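6月に入ってから、ハンガリー語の勉強を再開しました。前にやめてからずいぶん経つのに、教科書を開いたら自分の書き込みがびっしりで、なんだか昔の友だちに会ったような気分です。長くなりそうなので、つなげて書きますね。

先生はMargit Hegyiさんといって、水曜の夜にオンラインで見てもらっています。とにかく褒め上手な方で、わたしのたどたどしい自己紹介にも毎回拍手してくださるんです(うれしいけれど、ちょっと照れます)。

最初の宿題は「鏡」という単語、tükör。üとöが続くので、口をすぼめたまま頑張らないといけません。家で練習していたら家族に心配されました。

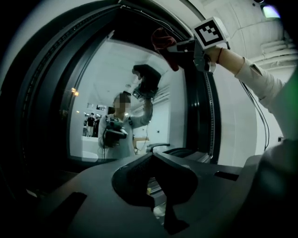

黒いふちの大きな鏡。tükör!

文法でいちばん手ごわいのは、やっぱり格変化です。「家の中で」も「家の中へ」も「家の中から」も、全部単語のおしりにくっつくんですよね。日本語の助詞みたいなものですよ、と先生は言うのですが、母音によって形が変わるところで毎回つまずきます。

それでも単語帳は今日で482個になりました。目標は夏の終わりまでに、あと400個。寝る前に14個ずつ見直すのが日課で、眠い日は3個で力尽きます。それでもよしとしています。 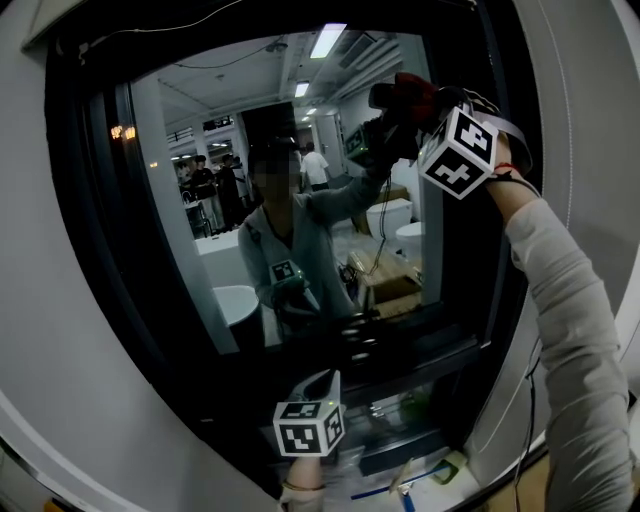 あと、聞き取りの練習には朗読がいいと教わって、Géza Kunさんという方の短編の朗読を流しながらお皿を洗っています。意味はまだ半分もわからないのに、声がやわらかくて、つい最後まで聞いてしまうんです。途中でkenyér(パン)だけはっきり聞き取れたときは、泡だらけの手でひとり喜びました。

もし同じようにハンガリー語をやっている方がいらしたら、おすすめの単語の覚え方、ぜひ教えてください。動詞の活用の話は、また来週の授業のあとに書きますね。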